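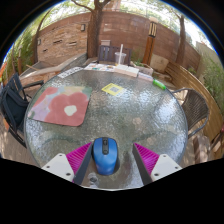
户外玻璃桌工位，手持夹爪，两指张开，目标物为蓝色无线鼠标。

1
Emgate 项目手持夹爪的采购预算这周要定稿。把目前的账和还没定的条目分条写出来，做同类采购的可以对照。金额单位一律英镑，含税，不含运费，运费走部门公共账。

2
范围先说清楚：只谈手持采集端，也就是人拿在手里的夹爪、手指、相机、镜头、存储和耗材。机械臂本体不在这一轮，8月另立预算。两笔钱混在一张表里，审批时很容易互相挤占，去年吃过这个亏。

3
手持端硬件总额度 2,001。这是上一轮结转加本轮批复之后的数，没有零头可以再加，超了要重新走流程。

4
整机报价来自 Skorncombe，单套 475，含握把、扳机机构、手指安装板、一副手指和一套紧固件。不含相机。相机的钱去年已经付过，库里有货，所以不占本轮额度。

5
四套 1,900，余 101。三套的话余 576，可以多买不少耗材，但采集工位就少一个。这两个方案来回比了几次，最后选四套，理由写在后面。

6
先说工位。室内工位的条件基本可控，灯是固定的，桌面是哑光的，数据干净，同时也单一。室外工位是今年新增的需求，任务书里写得很明确：自然光、反光桌面、背景杂。首图就是这类条件。

7
图里的桌面是带压纹的玻璃，天光和树叶的反射铺在上面，右侧最亮。自动曝光在这种面上会被亮区带着走，暗色的部件往下沉。鼠标壳体又是带金属光泽的蓝色，自身也有高光。

8
对采购的影响有两处。第一，相机的动态范围要作为硬指标写进规格书，不能只写分辨率和帧率。第二，曝光要能锁定，锁定值要能随文件一起记录。库里现有的相机满足后一条，前一条还要测。

9
镜头继续用大视角。画面是圆的，上方两角和底部有黑边，有效像素损失是已知代价。换来的是手指、目标物、桌子远端和背景墙同时在画面里，后端定位需要这些远处的纹理。

10
有人问过能不能换窄一点的镜头，把像素集中到夹持区。评估过，结论是不换。近处分辨率确实上去了，靠近目标物的时候画面里几乎只剩桌面，反光玻璃上的特征点又不稳定，跟踪丢失的风险划不来。

11
镜头边缘有一条细的蓝色色边，图上方的弧线位置能看到。这个不影响使用，验收时不作为退货依据。规格书里写的是中心区域的成像质量，边缘只要求无遮挡。

12
手指。目前用的是三角形带肋的款式，洋红色，内侧贴深灰色平垫。备件供应商是 Stomero，单副报价 20。余下的 101 正好够五副，剩 1。

13
五副备指配四套整机，每套一副，多一副公用。这个配比偏紧。手指属于消耗件，肋的根部反复弯折，早晚要换，换的频率取决于任务类型，抓软物和抓硬物差得很远。

14
所以规格书里对手指单独列了一条：左右手指必须可以单独订购。Stomero 目前只按副卖，单只不拆。已经发函去问，对方还没答复。能拆的话，五副的钱可以更合理地用。

15
颜色问题。洋红色看着扎眼，采购那边问能不能换成黑色或者灰色，外观统一。不建议换。手指颜色与常见目标物、桌面、植物背景拉得开，后端分割时省事。黑色手指遇到深色物体和阴影会粘在一起。

16
平垫颜色反过来，深灰色就可以。垫子面积小，位置固定，边界由手指本体给出。浅色垫在室外容易过曝，也容易脏，脏了以后外观逐日变化，数据前后不一致。

17
安装板是浅灰色，每块上能看到三个螺丝孔，左右对称。孔位图要求供应商随货提供，标注公差。没有孔位图的安装板一律不收，以后换手指、加传感器都要靠它。

18
紧固件按公制统一。不同批次混用过两种螺纹，外观几乎一样，拧进去半圈就卡死，报废过一块板。这次合同里写了螺纹规格，入库时抽检。

19
关于为什么是四套。采集是人拿着设备做的，设备数基本等于能同时工作的人数。三套设备时任何一套返修，产能立刻掉三分之一；四套时掉四分之一，并且可以临时把其中一套当备机，排班不用动。

20
另一个理由是交期。Skorncombe 给的交期是 40 天，从收到定金算起。这次少订一套，中途想补，就是再等一个完整交期，价格也不保证维持在 475。

21
批量折扣问过，没有。对方的说法是四套够不上他们的最低折扣档。折扣档的具体数量不肯写进报价单，口头的就不当真了，预算按原价做。

22
比价情况。Yadav 也报了一份，产品结构不同，扳机是电子的，带位置传感器和内置电池。功能多，单价也高，按本轮额度买不到四套。电子扳机的好处是开合量可以直接读出来，不必从图像里估。

23
读数直接拿到当然好，但带电池就带来另外几项费用：充电器、备用电池、运输限制、电池老化后的更换。这些 Yadav 的报价单里都没有列，要我们自己补进去。补进去以后差距更大。

24
机械扳机的开合量从图像里估，精度够不够，取决于手指在画面里的位置是否固定、安装板是否有松动。图里两指都从画面底部伸进来，边缘清楚，条件算好的。松动的问题靠定期复紧解决，不花钱，花时间。

25
图里左指离鼠标很近，右指那边留着一段明显更宽的玻璃。这种左右不对称的接近在人工操作里很常见。机械臂复现时会怎么处理，是控制端的事，但它对采购有一个要求：手指要有足够的侧向柔顺，先碰到的一侧不能把物体硬顶走。

26
柔顺性怎么写进规格书，目前没有统一的指标。这次的写法是：给定测试块、给定偏心量、闭合到位后测试块的位移不超过限值。测试块我们提供，供应商按同一个流程测，随货附记录。

27
限值填多少还没定。太严，Stomero 可能直接不接；太松，等于没写。打算先拿库里的旧手指测一遍，以旧手指的中位数为准，新货不得低于这个水平。

28
目标物也要列预算，经常被漏掉。鼠标、鼠标垫、杯子、笔、纸张，单件便宜，种类一多加起来就是一笔。本轮额度里没有目标物的位置，走办公耗材账，已和那边确认过可以报。

29
目标物的采购原则：同一类物体外观要有差异，材质也要有差异。只买一种鼠标，模型学到的就是那一种鼠标。蓝色带光泽的留着，另外补哑光黑、浅灰、带绳的各一只。

30
鼠标垫同理。图左半边那块是大花图案，圆角，底色有淡紫、米色、浅蓝好几种。花纹垫比纯色垫难，边界容易和图案混在一起，任务书要求两种都有。纯色垫再补一块深的、一块浅的。

31
透明物体单列。桌子远端那只透明塑料杯插着白色吸管，杯壁在户外光下边缘很弱。以后如果把透明杯作为抓取目标，可能要另外买一批硬质的，软杯一夹就变形，同一只杯子用不了几次。

32
远处那张黄色方卡，中间是类似二维码的灰白图案。凡是往工位上放印刷图案的，不管用途，打印材料统一要求哑光覆膜，平整度要查。光面纸在室外反光之后，图案读不出来，纸边翘起来也会让位置产生偏差。

33
打印和覆膜的费用很低，可以放在耗材里。但要写明由谁打、用哪台机器、缩放比例是否锁定为原尺寸。缩放被驱动程序悄悄改掉的事出过一次，返工了整整一批。

34
桌子。户外圆桌不用买，现场就有。需要注意的是玻璃面的压纹：每个场地的纹路不一样，采集记录里要有桌面类型一栏。这一栏是免费的，缺了以后补不回来。

35
椅子也别小看。围着桌子的椅子高度、扶手形式不同，操作者站位和手臂角度都受影响。藤编的、带条形靠背的，现场有什么就用什么，不纳入采购。站姿采集还是坐姿采集要写进记录。

36
户外的附加支出目前列了三项：遮光罩、便携电源、防尘箱。遮光罩自己做，材料费忽略不计。便携电源借用部门现有的。防尘箱要买，走公共账，型号没定，尺寸以能放下一套整机加一副备指为准。

37
存储。大视角视频文件不小，卡的写入速度比容量更要紧。库里的旧卡有几张掉速，录到后半段丢帧，事后检查才发现。本轮不买新卡，先把旧卡逐张测一遍，不合格的剔除，剔完看缺多少再报。

38
测卡方法写一下：格式化后连续写满，记录最低写入速度，低于相机码率的两倍就不要。平均速度没有参考意义，丢帧都发生在最低点上。

39
标定。四套设备要各自标定，标定板库里有一块，够用。每套的镜头和机身固定配对，贴编号，不混装。拆过一次镜头就重新标定一次，这条写进操作手册，跟钱无关，但违反了就浪费钱。

40
重量。手持设备的重量直接影响一个班次能做多久。Skorncombe 的报价单只写了净重，没有写装上相机之后的总重和重心位置。已要求补。重心偏前的话手腕受力大，长时间操作会抖，数据质量跟着下降。

41
试用机还没到手，重心这条只能等。对方愿意寄一套样机，押金等于单价，退机退押金，来回运费各承担一半。押金不计入 2,001，财务那边按往来款处理，这个先问清楚了才敢签。

42
付款方式：定金三成，到货验收后付清。对方一开始要求全款，没同意。首次合作的供应商一律留尾款，尾款是验收唯一的抓手。

43
验收项目目前列了这些：外观、孔位、螺纹、扳机行程、左右手指闭合同步性、偏心闭合位移、连续开合后的松动情况。连续开合 475 次，这个数和单价碰巧一样，写表时别填串栏。

44
同步性的检查方法很土：手指中间放一条标线，缓慢闭合，看两侧手指是否同时到线。偏差用塞尺量。两套旧设备量下来差别不小，但两套都一直在用，所以限值也不必定得过分严格。

45
保修期一年，只保机构，不保手指和垫片。垫片是消耗件，背胶的，旧胶清不干净就会鼓包。垫片有没有单独的料号，Skorncombe 和 Stomero 说法不一致，一家说有，一家说要跟手指一起买。待核实。

46
如果垫片能单买，备指的五副可以降到四副，省下的 20 换垫片。换垫片比换整副手指快，停工时间短。前提是两家的尺寸通用，要实物对过才算。

47
不买的东西也列一下，免得有人再提：腕带式计数器、带屏幕的握把、无线图传。前两样没有需求。无线图传在户外干扰情况不明，延迟也不稳定，录完插线拷贝就行。

48
力传感器是另一类。需求是有的，抓薄壁杯时光看图像判断不了夹紧程度。但单只传感器的价格比整套夹爪还高，本轮放不下，安装板上的孔位先预留，等8月和机械臂那笔一起看。

49
机械臂那边和手持端唯一的接口是手指。两边必须用同一款手指、同一种安装角度，否则手持端采来的画面和臂上看到的对不齐。所以本轮手指的选型实际上也锁定了下一轮的末端，改动要两边一起签字。

50
这也是手指供应不能只靠一家的原因。Stomero 一旦停产，两边同时受影响。已经请对方提供停产提前通知的书面承诺，另外询问能否购买图纸的使用权。图纸的钱本轮没有，先问价。

51
目前的表：整机四套，1,900；备指五副，100；余 1。不设机动金，因为没有额度可设。任何一项涨价，第一个动的是备指数量，整机数量不动。

52
待办：Stomero 答复单只是否可订；Skorncombe 补总重和重心；旧手指做偏心闭合测试，定限值；旧卡测速；垫片料号核实。前两项卡着下单，后三项可以和交期并行。

53
更正第 22 条：Yadav 的报价单刚收到新版，充电器已含在内，备用电池仍需另购。结论不变，本轮还是买不到四套。

54
补充第 36 条：防尘箱内衬用可切割的海绵，别用现成开槽的。手指带角度，现成的槽放不进去，硬塞会压肋。箱子到了先切一个样，四套照着做。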